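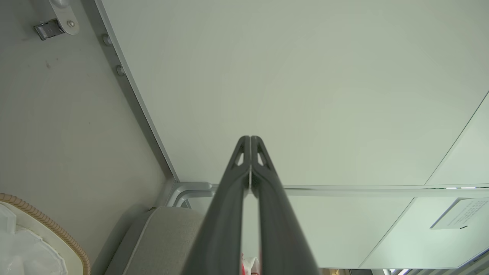
Gronora open day – quick notes

2 min read

Got to Gronora just after opening, car park already full so left the ute down by the footy oval and walked back. Old wool scouring works, first shed went up in 1839 according to the plaque, though the bloke on the gate reckoned the plaque is wrong. Gold coin entry. Bring cash, the card reader was dead all morning.

Tours go in groups of 16. We got the second one, led by Rekha Sundaram, who has been researching the place for her local history degree and knows every beam in it. Started in the Kahsay shed – named for the family who bought it off the founders, still the best bit. Big bale press, original floor, smells of lanolin even now. She let the kids grab handfuls of greasy fleece out of a bin. Mine still had it in his pockets at tea time.

Then the wash house. Four long troughs, and a set of rakes that dragged the wool along. They used to run it off a boiler, now it's a little electric motor hidden round the back. Loud! Hard to hear the talk over it, stand near the front if you can.

Upstairs is the sorting loft, 44 steps and no lift. Skylights all along the south side becuase the classers wanted even light with no glare. Rekha had a tray of samples from fine to rubbish and got us to put them in order. I came nowhere near. A retired shearer in our group got the lot and was very quiet about it.
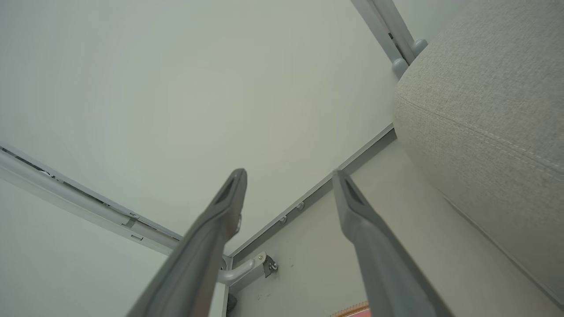

Page last changed: December, 9.40 am

Lunch was a sausage sizzle plus scones from the Vivik tearoom over the road. Scones gone by noon, so go early or pack sangas. Plenty of shade under the peppercorns.

Didn't get to the Prandeck dye room, the queue was out the door and we had a swimming lesson to make. Told it's worth the wait – they dip a scarf for you and you pick it up on the way out. Next time.

Other bits: dunnies are clean but a fair hike from the sheds. Prams no good past the wash house. Dogs on leads OK outside only. Allow 2 hours, more if your going to do the dye room. Hat and closed shoes, the yard is all gravel.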